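Section 4. Getting the hand-held grippers ready for a two-person session

By now you should have both grippers assembled and a table to work at. Take your time with this part, put some music on if you like, and please don't skip the cable check, even on the days when you're sure you did it yesterday.

1. Clamp down anything that could slide. A cloth hung behind the table keeps the rest of the workshop out of the view, and at Prudari we stuck big colored letters on ours, mostly for the fun of it but also so the tracking has something to hang on to.

2. Wipe the two square markers on the housing with a dry cloth. Fingerprints and glue smears are the usual reason they aren't picked up.

3. Squeeze the trigger slowly, all the way in and all the way out, 20 times. The soft fingers should come together evenly. If one side lags, go back to Section 3 and loosen its screws a quarter turn.
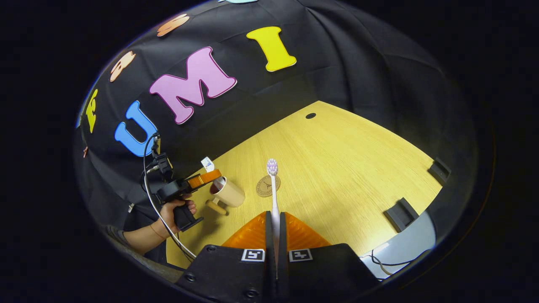
4. Pick who takes which object before anyone starts moving, and say it out loud. It feels silly the first time — you get used to it. Hằng Cao, who wrote the first version of this guide, likes to begin with thin, light things and leave the mugs for later, and I've come around to her way of doing it.

5. Start the Zilo recorder on both grippers and wait for the steady tone. Hold still until you hear it.

6. Do one slow practice grasp each, then put everything back where it started.

Note: Keep each take under 18 seconds for now. Longer ones are fine once you've done the calibration in Section 6, but before that they tend to drift and you'll only end up throwing them out.

Caution: Keep cables clear of your sleeves and of the other person's elbow. A snagged cable can pull the connector right off the board, and that's a fiddly repair (see Section 9).

Caution: Don't leave the soft fingers squeezed shut overnight. They take a set, and after that they never quite open the way they should.

Last revised September 23, 2022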